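Community help > Workshop and Technical > Robots and Automation > Buying and Budgeting

Budget for a second-hand arm to do kitchen chores - what have I forgotten?

Posted by gravyboat_ian

I've been asked to put together a shopping list and a budget for a small robot arm, to be used in a kitchen. A proper domestic kitchen, I mean, with a sink and cupboards, fitted out in a corner of our unit so that we can try out simple jobs on food containers: picking them up, scraping them out, moving them from the counter to the sink and so on. We make reusable tubs for caterers, and the idea is to find out how many goes a tub will stand before it looks like something you'd feed a dog from. At the moment the testing is done by me, with a spatula, and I would like it to be done by something that doesn't get a sore wrist.

The firm has agreed a sum for the arm itself. It has not agreed a sum for anything else, on the grounds that the arm is "the robot" and everything else is "bits". I have found a used Hollmann six-joint arm from a dealer who seems decent, and a new Guva that costs more but comes with a warranty and a man who answers the phone. Either would reach from one end of our counter to the other if I stand it in the right place, at least according to the brochure, in which everything is always in the right place.

What I need to know is:

- what do the "bits" come to, compared with the arm?
- do I need a fancy gripper or will the basic two-finger one do?
- is used a false economy?
- does it matter that it's a real kitchen and there will be water about?

I have to hand the figures in by the end of October and would like not to have to go back in November with a sorry expression. I've already done that once this year, over the label printer.

Posted by thirdshelfdown

Just buy the new one. Used ones are always trouble. We had a used one and it was trouble.

Posted by old_teatowel

I did more or less this two years ago, for a different sort of container and a different sort of boss, so I'll go through it in the order in which it hurt.

First, the arm is the cheap part. I don't mean it's cheap. I mean that by the time you have finished you'll look back at the price of the arm as the last number that stayed where you put it. My original budget had one line for the arm and one line called "sundries", which I had down as 532 because that was what was left over. Sundries went on the first morning. My advice is to take the bits seriously, give each one its own line, and never let anybody see the word sundries.

The lines you want are these:

Gripper. The basic two-finger sort will hold a spatula or a stick perfectly well, but it won't hold it the same way twice unless you help it. We spent weeks blaming the software before somebody wrapped a bit of rubber round the handle. Budget for the gripper, then for a spare set of fingers, then for having adaptors made so that your tools have a flat place to be gripped. The adaptors cost us more than the fingers. If you have someone with a 3D printer who owes you a favour, now is the time to call it in.

Mounting. Everyone forgets this. An arm wants to be bolted to something heavy that doesn't wobble, and a kitchen is made almost entirely of things that wobble. Don't fix it to the worktop. You'll want a stand on the floor, close up against the cabinets, and then you will find that the cupboard door you use most is the one behind the stand. Draw it out on the floor with tape before you order. Then open every drawer.

Cables. The arm will arrive with enough cable for the arm. The gripper wants its own, a camera wants its own if you use one, and they all have to travel along the outside of a thing that spends its day folding itself in half. Buy the coiled kind, and more clips and sleeves than you think reasonable. Ours snagged five times in the first month and one of those took the plug with it. Leave slack at the joints, but keep the loops where they can't hook anything on the counter.

Safety. Somebody has to do a risk assessment and it's better if that somebody is paid. Ours was a consultant from Dreltov, who charged 3000 and told us to move the stop button. It was a very good place to move it to, I'll give them that. Even the gentle arms that are sold for working next to people stop being gentle when you give them something pointy to hold, and the assessment has to cover the tool as well as the arm. Put this line in early. It's the one that gets struck out first and put back last.

Time. Not money on paper, so it never goes on the paper. One of you will be teaching this thing to reach into a tub for a good part of the winter. If that person has another job, the other job isn't getting done, and it's kinder if your boss learns that from a spreadsheet.

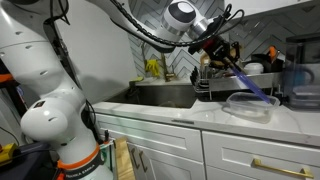

Going back to the gripper for a moment, try your actual tubs before you settle on one. Clear plastic is a nuisance. It's light, so it slides off when you poke it, and if you're using a camera to find it you may discover that the camera sees straight through to the worktop and reports that there is no tub. We ended up putting a non-slip mat down, and a strip of coloured tape round the rim for the camera's benefit. Both came out of petty cash and did more good than anything on the main order.

On water: yes, it matters. Look up the sealing rating on the arm, and then look up the one on the gripper separately, because it'll be worse. Most of the ones in your price range are fine near a sink and not fine in it. You can buy a jacket for the arm. They're dear and they look like a raincoat on a giraffe, but they are cheaper than a wrist joint. If you can run your tests with the tap off and do the rinsing by hand, do that for the first few months and put the jacket down as a second-year cost.

On used against new: I bought used, and I'd do it again, with conditions. Ask for the running hours. Ask which version of the controller you get and whether the maker still supports it. Ask to see it move through every joint, slowly, with a weight on the end, and listen. Check that the teaching screen is included in the price (mine was photographed with the arm and sold without it, which I admit was in the small print). And get a price for one service before you sign, so that you know what it costs when you want it rather than when you need it.

As a rule of thumb I'd take the price of the arm and expect to spend roughly the same again before it does anything useful. If your firm faints at that, suggest renting for a season first. Plenty of dealers do it and some will knock the rent off if you buy.

Posted by mrs_pelmet

Agree with most of that, apart from the rule of thumb, which I think is on the cheerful side if the arm is second-hand. A used arm costs less and the bits cost exactly the same, so the bits look twice as bad next to it. Work them out on their own, not as a share.

Two things to add. We use Griltura for our stands and they'll make one on wheels that drops onto feet, so you can roll the whole lot away from the cupboards when you want to clean. It costs more than a fixed one. You do have to check the arm's position again each time it comes back, which takes ten minutes if you've marked the floor and an afternoon if you haven't.

The other is consumables. If you're testing tubs to destruction you'll be getting through tubs, obviously, but also spatulas, gloves, mats and whatever you're filling the tubs with. Ours was custard. I won't say what we spent on custard, but it had its own line by the end, and finance rang to check it wasn't a code word.

Also ring your insurer before it's delivered. It was a five-minute call for us and they only wanted the make, the weight and a copy of the risk assessment, so you'll be needing that one anyway.

Posted by gravyboat_ian

Thank you, all very useful and slightly depressing. I've taken sundries out and put in nine separate lines, and the total now takes up the whole page. Going to ask the dealer about the teaching screen this afternoon, and I'll get a rental price from both while I'm at it. Will report back on the custard.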